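Does the pricier gripper earn its keep?

I've had the Hindex gripper on the arm since May, and the Fastano it replaced is back in its box. 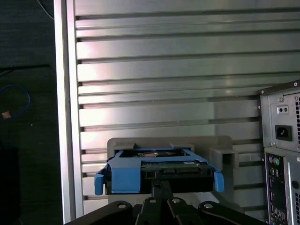

Hindex gripper at the blue drive caddy, wrist camera view.

The sales page promises "effortless" handling. Hmm. Over 74 tries each at pulling a caddy, the Hindex managed 69 and the old Fastano 40. Better, sure, but I tuned the Hindex for nearly a month and gave the Fastano one evening. Fatima Fourie thinks that makes my numbers worthless, and she may be right. I'm rerunning the Fastano before I spend any more money.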